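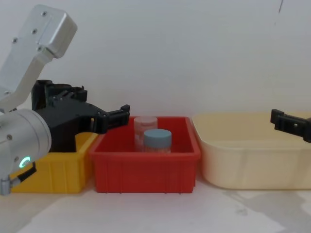

Yellow, red and cream: the three bins side by side on the tabletop.

Sorting small items into three open bins

The method on this page covers a short surface such as a worktop, a utility shelf or the end of a desk. It uses three open bins with no lids and no dividers. Each bin takes one class of item, and the class is set by the shape of the item before its use is considered. The first sort takes 40 minutes for a normal utility drawer. Later sorts are shorter.

What you need

Two narrow bins of the same style in different colors
One wider, shallower tub in a neutral color
A tape measure
A damp cloth and a dry cloth
Masking tape and a marker, if more than one person uses the shelf

Step 1. Measure the surface

Measure the full width, then the depth from the wall to the front edge. Measure each bin across the rim. Ribbed bins with a flared rim are wider at the top than at the base, and a row that fits by base measurement can overhang at the end. Add the rim widths together and leave 2 inches spare at one end for lifting the last bin out.

The utility shelf in the Flodbridge workroom has 181 centimeters of clear width, enough for two rows of this kind end to end. The Mornico planning sheet lists widths in centimeters only, so convert before you order.

Step 2. Assign the classes

Yellow: tall or soft items. Rolled bags, rolled cloths, anything that has to stand on end.
Red: small rigid containers with lids. Jars, tubs, short bottles.
Cream: flat or wide items, and anything in transit.

Keep the order the same every time the row is put back. People reach by position after the first week and stop reading the tape.

Step 3. Load the yellow bin

Lay the bag flat, press the air out and fold it in thirds lengthwise. Roll from the closed end. Stand the roll upright against the back wall of the bin. A roll taller than the rim is acceptable as long as the bin does not tip when pushed lightly from the side. If it tips, fold once more before rolling.

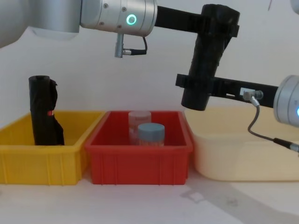

Black bundle upright in the yellow bin, two small jars in the red.

Leave tags and pull loops facing forward. Do not pack a second soft item on top of the first. Two rolls side by side will hold each other up, but three usually jam and have to be pulled out together.

Step 4. Load the red bin

Wipe each jar, including the base, and check that the lid is fully seated. Stand jars upright in a single layer. Place the first jar toward the back and the next in front of it and slightly to one side, so that both lids can be gripped without moving either one.
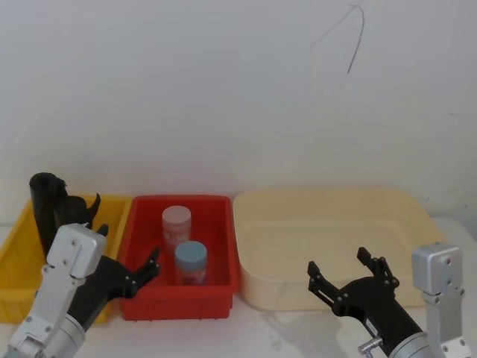
Stop at 7 jars even if there is floor space left. Past that number the jars at the back get lifted out by tipping the front ones, and lids work loose. Jars of similar size should differ in lid color where possible. If they do not, put a strip of tape across each lid and write the contents on it.

Step 5. Leave the cream tub empty

The tub is working space. Items that come off the surface during the day go in it and are moved to yellow or red in the evening. Anything still in it after two days belongs in another room.

A tub with rounded corners and a smooth finish is easier to wipe out than a ribbed one. Wash it with warm water and dish soap and dry it before it goes back in the row.

Step 6. Check the labels

Printed labels should be readable from the front without lifting the jar. 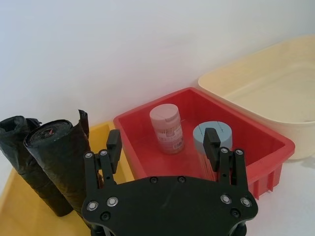

Turn the jar until the product name faces you and leave the barcode toward the wall. Where the print is very small, copy the expiration month onto tape on the lid. The Carnora checklist puts this at the end of the sort, but it is quicker to do it as each jar goes in.

Maintenance

Weekly: empty the cream tub and wipe the surface under all three bins.
Monthly: take everything out of the red bin and discard expired jars.
September: unroll and air the contents of the yellow bin, then roll again from the opposite end.

Replace a bin when the rim cracks. Measure the replacement across the rim before buying, even when it is sold as the same size.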